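# Clurnell folding table, white, matte top

The Clurnell is a plain table for folding, sorting and packing textiles. We make it at our workshop in Marnham, and we sell it to small laundries, guest houses, sewing rooms and to people who have a lot of washing at home. The top is white with a light gray tone and it has a matte finish, so the light from the ceiling does not shine back in your eyes when you work in the evening.

## What it is good for

Most of our customers fold towels on it. A towel wants a flat place where you can lay it, smooth it with the hand and turn the one side over the other. If the table is too narrow, the cloth hangs down and pulls the fold open again. The Clurnell is deep enough for a bath towel laid open, and you can keep a finished pile beside it.

The pale top also helps you to find small stains and loose threads before the towel goes on the shelf. For white linen we recommend our gray cover mat, which you order separately. White on white is tiring for the eyes after some time.

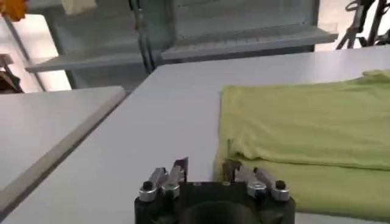
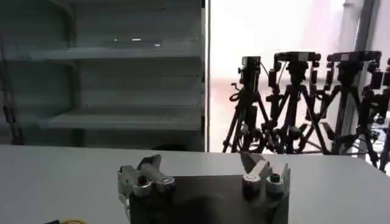
*White matte tabletop: first with a folded yellow-green towel, then with the gray shelving unit behind the table.*

## Placing the table

You can stand it alone in the room, against a wall, or in front of shelves. If you choose shelves, please leave enough space to walk behind. Marlene Peixoto, who runs the linen room at the Werby guest house, wrote to us that she first pushed the table tight to her shelves and could not reach the lowest board any more. Now she has a passage of two steps and it works well for her.

Two tables can stand side by side. The feet are adjustable, but on an old floor the tops will maybe not come to exactly the same height. For folding this does not matter very much. For cutting fabric it does, so please ask us for the Bajpai connecting strip. It is screwed from below and holds both edges level.

## Folding towels, our usual way

1. Wipe the top and let it dry.
2. Lay the towel open, with the label down.
3. Bring one long side over to the other and smooth from the middle to the outside.
4. Fold in half, then in half again.
5. Turn the straight fold to the front when you put it on the shelf.

Soft towels make small waves in the upper layer. You do not need to press them out, they become flat in the pile.

## Cleaning

Use a damp cloth and a little dish soap. No scouring powder and no steel wool, as they make the matte surface shiny in spots, and we can't repair this. Color from new towels can be left on the top if they are still wet. Wipe it the same day.

## Ordering

- Delivery time: 11 working days after we confirm the order
- Warranty on the top: 2 years
- Maximum load, spread evenly: 100 kg
- Included: table, feet, hex key, printed instructions
- Not included: cover mat, connecting strip, shelving

The table comes in two packages and the top is heavy, so please have a second person at home for the delivery. For questions about sizes or more than one table, write to Ashraful Sarkar in our sales office. He answers in the morning until 11, and in October a little slower, when we count the stock.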